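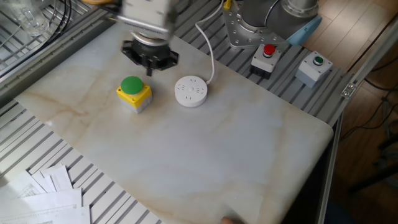

6/9/18
Posted by Nic Aodha

I have spent most of this spring teaching a robot to press a button. My mother asked what I do at Dundalbridge and I told her, and she asked whether the button did anything, and I said no, and we talked about her tomatoes.

The method, for the handful of you who come here for that sort of thing, is plain old imitation. A person moves the arm through the job, the computer writes down where all the joints went and what the camera saw, and a network learns to guess the next move from the last picture. We call our version Stidell. I would like to say the name stands for something, but it was the only one on the list that we hadn't already used for a folder.

The question I wanted to answer was small. Suppose you have time to record 200 presses. Should you record them all with the button in one spot, nice and clean, or should you shove the box somewhere new each time and put up with messier data? Everyone who does this for a living will say "shove the box," and they will say it quickly, the way people tell you to floss. I wanted a number.

So I trained one network on tidy presses and one on scattered presses, same arm, same amount of data. Then I tested both with the box in places neither had been shown, and with other clutter moved from one test to the next.

The tidy network was a beautiful thing to watch. It came down fast and smooth and with total confidence on the place where the button used to be. If the button happened to be there, wonderful. If it was a hand's width to the left, the arm pressed the table with the same conviction, and went home pleased. I know people like this.

The scattered network was ugly. It drifted over, hung above the cap, seemed to think about its life choices, and then went down a bit crooked. But it found the button in most of the new spots, and when it missed, it missed by a little. I reran the whole comparison 4 times with fresh training runs because I didn't trust it, and the order never flipped.

What I did not expect was the hovering. I'd assumed it was indecision, and that more data would cure it. I went up to 600 presses and the hover got a touch shorter and stayed. Then I looked back through the recordings and found that I do it too. Every single time, I stop over the button before pressing. The robot had learned my manners along with the job.

I've now recorded a batch where I make myself go straight down without the pause. This is harder than it sounds, and I set my own timer to quit after 10 in a row before I start slamming things. Early runs look quicker and also a little rude. Proper results when I have them, with plots, probably in November, when the Flurside write-up is due and I will be looking for any excuse not to work on it.

Contact | Copyright Nic Aodha, all rights reserved | Back to top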